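Guest Room Check Before Arrival — Petchrat House, upper floor
Checked in January, start 9:30 in the morning

1. Smoke alarm
Result: OK
Comment: Test button pressed, the sound is loud also in the corridor. Battery was changed by Zamside at their last visit.

2. Window and balcony door
Result: Repair needed
Comment: The window lock in room 4 closes only if you lift the handle a little. Please inform guests until it is fixed.

3. Bed and bedding
Result: OK
Comment: Bed frame does not move when pushed. Duvet must not touch the wall heater — I moved the bed 30 cm away. 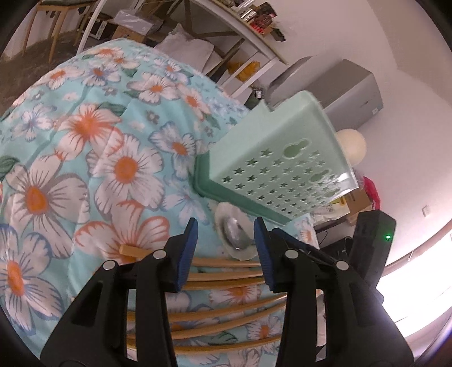
4. Electric sockets and lamps
Result: Repair needed
Comment: Socket beside the desk is loose. I put tape on it and wrote to Bosteck. Do not use it for the kettle.

5. Bathroom
Result: OK with remark
Comment: Non-slip mat is worn at one corner. Two new mats are ordered, price 400 baht together. Hot water is set correctly.

6. Wardrobe and small items
Result: OK
Comment: Rail is fixed well. Broken hangers should be thrown away and not returned to the rail.
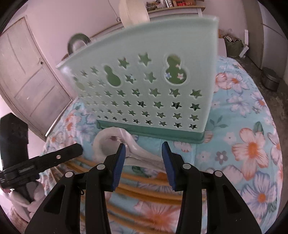

Oranuch Somboon
Housekeeping Supervisor, Upper Floor

7. Emergency exit
Result: Not OK
Comment: A laundry cart was standing before the exit door. I removed it the same morning. Wanpen Chantharasri will speak with the evening team.

8. Fire extinguisher
Result: OK
Comment: Pin and seal are in place. The label is hard to read, so I asked for a new one.

Open points: 2, 4, 5. Next check after the repairs.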